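February, 9:40 am
Posted by Delwyn Rutherford
Category: Customer Support > Grippers > Trial Units

Unit: Solska handheld gripper, trial kit
Reported by: Xiuying Hao, Ridgeway

Customer reports the fingers stop short when the trigger is squeezed all the way. Thin items slip out. Started after the finger pads were changed.

Asked her to power off, wait 12 seconds and restart. No change.

Asked her to run the close calibration from the menu. It failed 2 times with the same message, "end stop not found."

Checked the pad instructions with Anastasia Zervas. The left and right pads are easy to swap by mistake, and the finger screws have to be backed off before calibrating. Sent both notes to the customer.

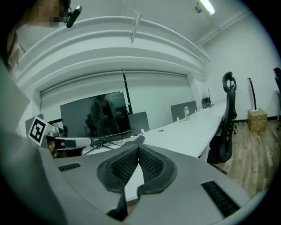 Customer swapped the pads over and ran calibration again. It passed. She can now pick up a single sheet of card.

Requested a clearer left/right mark on the pads. Ticket stays open until she finishes the trial.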